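Bench and sample handling check, prep room 2, Madbridge
6 February round, done by Morven MacLeish. Last round: January, Hamdia Woldegiorgis.

- [x] **Bench surface clean.** Fine. The seam where the two sections meet is still a seam. I was told in January it would be sealed, and I'll believe that when I see the sealant.
- [x] **Rack suitable for tube size.** Blue plastic one, okay. The catalogue says it's good for 300 autoclave cycles. Who counted?
- [ ] **Caps on and fully tightened.** All on. Tightened is another matter – Letay Hailu ticked this last month by looking at them, and you can't see torque.
- [ ] **Cap colour matches contents list.** No. Green caps are on red, orange and yellow-orange liquids alike, so the colour code tells me nothing. Either fix the list or bin it.
- [ ] **Tubes labelled.** The log has 276 as the last number issued. Amanuel Sisay says the log is up to date. Show me.
- [x] **Tubes upright when racked.** Yes.
- [ ] **Spill kit within reach.** The form says "within reach" and doesn't say whose. Kit is in the corridor cupboard, key with Abrehet Wolde.
- [ ] **Eyewash tested weekly.** Signed every week in the same pen, apparently on the same day. Redo.

Recheck before the Surkier order goes in, and I want the cap list on the wall by then, not promised.

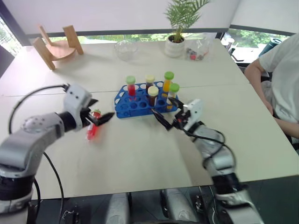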